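Bail and court bonds: frequently asked questions

Prolby Court Information Desk
Page maintained by Iulian Preda. Fees and limits on this page apply until 31st December.

What is a bond hearing?
A short hearing at which a judge decides whether a person charged with an offence may be released before trial, and on what terms. It does not deal with guilt. Evidence is heard only so far as it bears on release.

How soon is a hearing held?
A first hearing is normally listed on the next sitting day after the charge. A later request to change the terms is made in writing on Form 21, by the defendant or by a lawyer acting for them. The prosecution must be sent a copy on the same day.

What does the judge take into account?
The seriousness of the charge, the defendant's record of attending court, ties to the district, and any risk to witnesses. The court may also look at a proposed address. An address shared with a witness in the case will be refused.

Where do I hand in papers?
At the public desk in the Sudus building, ground floor. Papers must be signed before they are handed over. Staff can check that a form is complete but cannot advise on what to write in it.
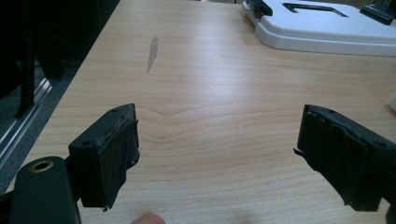
Wooden tabletop with a narrow grey mark.

Can papers be sent by post?
Yes, except for sureties' declarations, which are signed in front of a clerk. Postal papers count as filed on the day they are stamped in, not the day they were sent.

How is the amount set?
There is no fixed scale. For lesser charges the court often starts at 3,000 and moves up or down according to the defendant's means. The full sum is not always payable at once. Where a part deposit is allowed, the order states the figure, and the desk will not accept less.

Who can act as a surety?
Any adult living in the district who is not a party or witness in the case. A surety must bring proof of identity, proof of address and a bank statement no more than 40 days old. Lawyers may not stand surety for their own clients.

Is there a fee?
A handling fee is charged on cash deposits above 2,099. It is taken when the deposit is returned. No fee is charged on deposits below that sum or on property bonds.

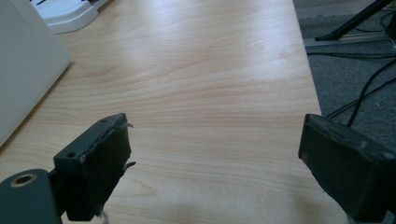
Property bonds take longer to process than cash. The clerk must confirm ownership with the land office, and any lender with a claim on the property has to consent in writing. Valuations are accepted from Ardeleanu and from Farkemska. A valuation from any other firm needs leave of the court.

What happens if the defendant misses a hearing?
The judge may issue a warrant and order the bond forfeit. The surety is sent a notice and may apply to have the order set aside. Medical evidence must name the date of the missed hearing.

When is the deposit returned?
After the final order in the case, whatever the verdict, provided that the terms were kept. Payment is made to the person named on the receipt. If the receipt has been lost, ask at the desk for a sworn statement form.

Can I attend someone else's bond hearing?
Hearings are open to the public unless the judge orders otherwise. Phones must be switched off. The list is posted by the main entrance each morning and may change during the day.

Has anything changed recently?
Since April, a change of address must be reported to the court before the move takes place. Reports made afterwards are treated as a breach of terms.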